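Claims, claims, and more claims
From the September newsletter of Gourlay, intellectual property for small manufacturers

Every so often a client sends us a draft patent application they have written at home. We like getting these. They are full of energy, they arrive at two in the morning, and they nearly always begin with a sentence telling the examiner that the invention will change the world. The examiner has read that sentence before, possibly that same day, possibly about a spoon.

The draft that prompted this item came from Teder, a small company that makes latches. It ran to 30 pages, of which 29 were background. We learned a great deal about latches in the Middle Ages. The last page had a single claim, and it read, in full, "A better latch, as described." We had to break it to them that this was a title with a comma in it.

A claim is the numbered sentence at the back of a patent that says what you own. It really is one sentence, by long custom, however many semicolons it takes to get to the period. Everything else in the document, the drawings and the history and the paragraph thanking your brother-in-law (please take that out), is there to support it. If a feature is described lovingly in the text and never makes it into a claim, you have generally given it to the public, and the public doesn't write thank-you notes.

So the temptation is to claim everything. Holis, another client and a repeat offender, once came to us with 277 claims for a folding cart. They covered the cart, the cart folded, the cart half folded, the cart being folded by a person, and a method of standing next to the cart. Patent offices charge extra once you pass a certain number of claims, and Holis's bill for the extras would have bought a decent van, which could have carried the carts. We got it down to 14. The hinge was the invention. It had been sitting in claim 249 the whole time, behind a long discussion of cup holders.

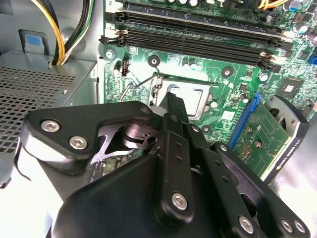 The most useful habit we can suggest is to write your broadest claim first and then try to break it. Read it aloud and ask what a competitor would change to get around you. If the answer is "use four screws," you have a problem. Say you claimed a gripper with "a finger fastened by three silver screws" and meant to protect the way the finger moves. The one reaching over the green motherboard has a finger assembly with three silver screws along its lower part, so it might land inside that claim, and a rival with a jar of black screws would stroll right past it. Put the movement in claim 1. The screws can have a dependent claim of their own further down, where they can be as silver as they like.

Dependent claims are the cheap insurance of the business. Each one points back to an earlier claim and adds a detail: the latch of claim 1, wherein the spring is bent. If somebody turns up an old catalog that knocks out claim 1, the bent spring may still be standing. People skip them when they're tired. They also write them when they're tired, and we have seen "the latch of claim 6" appear as the text of claim 6.

Watch your vocabulary, too. You are allowed to make up your own meaning for a word as long as you say so clearly and then stick to it. A draft from Flerel called the same part a lid, a cover, a cap and, during what must have been a long afternoon, a roof. An examiner is entitled to wonder whether that is one part or four, and will wonder in writing, with a deadline attached. Pick one word and be dull about it. English teachers told you never to repeat yourself, and they were preparing you for some other line of work.

Words like "substantially" and "generally" have their place. They stop a rival from escaping by a hair's width. Eight of them in one claim start to read as though you aren't sure what you built.

If you have a draft in a drawer, send it over before you show the product at a trade fair or put it on your website. In many countries your own announcement can be used against you, and the drawer is at least confidential. Home-made drafts get a first reading free of charge through the end of the month. You can leave the Middle Ages in if you must. We'll take them out.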